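Print this thread | E-mail this thread

Bimanual bag opening: strap gets into the opening trajectory

**gridlock_7**
We run a two-arm station on the Ostorura stack and I'm stuck on a planning problem. The task is to take a soft tote by the rim, one gripper per side, then pull the mouth open so something can be dropped in. Grasping is fine. The opening phase fails in up to 40 percent of runs, and nearly all of those are with bags that have long handles.

The planner treats the rim as a line between the two grasp points. It knows nothing about the straps. When the arms move apart, the front strap gets dragged along or ends up across the mouth, and the drop check rejects it.

Start pose for the kind of bag I mean, both grippers on the rim and the front handle hanging down over the face: 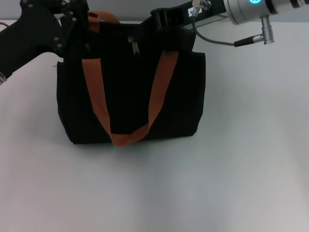
Things I have tried

1. Slower opening. I took the separation speed down to 5 mm/s. The strap still moves, only later.
2. Masking the strap by color. Orange webbing on black fabric segments well. It does nothing for the tote where handle and body are the same color.
3. Adding the strap as a collision object. The planner then reports no solution, or goes the long way around and times out.

Any ideas before I write a cloth model I don't want to maintain?

**wrenchfield**
Don't write the cloth model. Number 3 fails because you gave it a rigid object. A strap is something you're allowed to touch. Put it in the cost instead of the constraints and let the optimizer pay for contact.

We did this in the Mudholm planner with a soft penalty on strap points that fall inside the mouth polygon. Solve time went up but it stopped giving up.

**tamarack_dev**
I disagree that this is a planner problem. Look at where the hands are. The handle is in front and it's hanging clear of the rim. If it ends up across the mouth later, something lifted it, and I'd guess your trajectory raises the rim and tips it forward before it separates. Log the wrist pitch for both arms and see.

Also, the back handle is only a short arch behind the rim, and the left finger is pinching close to it. You may be blaming the wrong strap.

**gridlock_7**
Wrist pitch is logged, I'll plot it tonight. The back handle I had not considered. The mask merges both handles into one blob, so the failure label just says "strap."

**wrenchfield**
Then split the mask before you change anything else. Connected components, and keep the depth of each one. Tipping can be part of it, but I'd still want the cost term. You won't get the same handle layout on every bag.

**tamarack_dev**
A cost term on a bad perception output is a bad cost term. Fix the label first, I agree with that much.

**halfduplex**
Side question, are you closing the loop during opening or is it one plan played out? We had the same symptoms on the Tolier controller and it was open loop for the whole separation. We now stop every 55 mm, take a new mouth estimate and replan. It's slower and it looks bad in demos.

**gridlock_7**
One plan played out. The controller accepts a new target mid-motion but I never wired the perception node to it.

**halfduplex**
I'd do that before touching the cost. Our node publishes the mouth polygon with a confidence value, and the arms hold position when it's low. The Brandão tracker can do this without a new model if you give it the two grasp points as fixed.

**wrenchfield**
Holding position on low confidence is going to stall on dark fabric. Depth on matte black is poor on most of the sensors I've used.

**halfduplex**
It stalls sometimes. We time out and regrasp.

**gridlock_7**
Update. Plotted the pitch. Left wrist rotates 7 degrees in the first part of the separation, right wrist is nearly flat. So the rim is twisting, and tamarack was partly right. I've locked both wrists for the first segment and split the mask into front and back handles. Rerunning the batch now, and I'll post the failure counts by handle when it's through.

**tamarack_dev**
Check the frame offset on the left tool too. One wrist rotating on a symmetric move sounds like calibration to me.

Print this thread | E-mail this thread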